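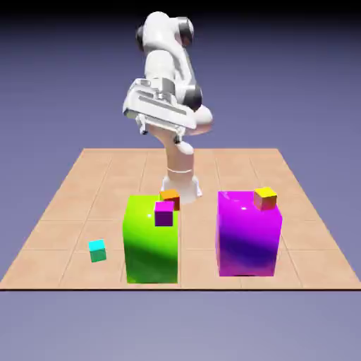
*Plorkside, 5 Oct 2026*

## When a cube ends up on the floor

If you've been running the Basix stacking task in simulation, sooner or later you'll find a cube on the tiles, like the cyan one to the left of the green box, and the log cheerfully calling it a success. Don't worry, it happened to us all through June! Siiri Mets finally traced it to the release height, and the fix is a small one.

1. Pause the run with the gripper open and well above the boxes.
2. Open the task file and find `release_height`. Ours said 70 mm, and a cube let go from up there can bounce right off a glossy box top.
3. Change it to 20 mm and save.
4. Set `settle_time` to 2 seconds, so the success check waits for the cube to stop moving (this is the part I kept forgetting).
5. Reset and run again.

If the log still disagrees with what's on your screen, send it to Jawad Hayat along with your task file.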